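Graltton grid tablecloth, sage green: two months in
Posted September 19, 2025

I bought this thing in July, mostly because my old vinyl one had gone sticky in a way no amount of scrubbing could fix. I went with the sage green with the thin white grid, ordered through Arnedell, and it showed up folded into a packet so flat I thought they'd sent me a napkin.

So, the color first. It's lovely! Softer than the photos on the store page, which made it look almost mint. My kitchen gets hard afternoon sun and so far there's no fading that I can see, though two months isn't much of a test and I'll come back to this next summer if I remember.

The creases are my main gripe. I've washed it 16 times now (yes, I keep a tally on the inside of the laundry cupboard, leave me alone) and every single time it comes out with folds that settle in along one side of the table. Ironing helps for a day. A damp hand and some tugging gets you most of the way there, and after that I just put stuff on it and stop looking. With a solid color you might get away with it, but a grid shows everything. The lines go wavy wherever the fabric does.

Stains, better than expected. Tea came out with dish soap and cold water. Beet juice left a shadow the first time and was gone after the second wash. Candle wax I haven't tried and don't plan to.

What I didn't expect was how handy the squares are. I trim fabric on this table and I wrap presents on it, and having lines to square things up against saves me digging out the cutting mat. They're not accurate enough for quilting, I checked, but for a scarf or a sheet of paper they do fine. This is my table on a pretty normal day, paisley cloth and notebook and tea included.

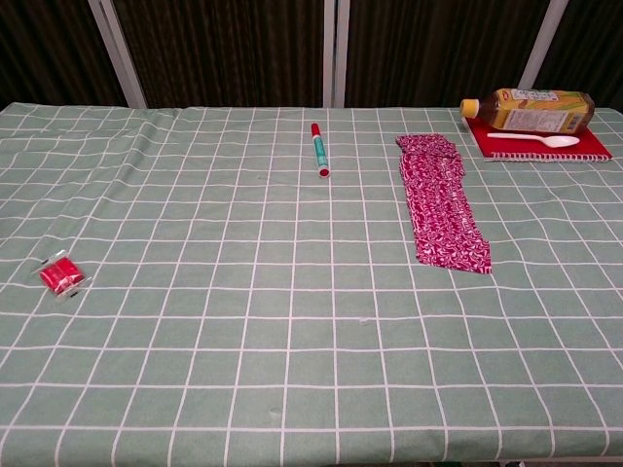
Florencio Lorente wrote to me that he has the same cloth in the longer size and gave up on the iron completely. He hangs his over a door while it's still wet, with clothespins along the bottom hem, and says the fold lines drop out overnight. He also thinks the Musomano one is heavier and lies flatter, but it only comes in stripes and he can't stand stripes.

I tried the door thing last night and it did help, mostly in the middle. Four stars from me, and I'd buy it again in the gray if they ever get it back in stock.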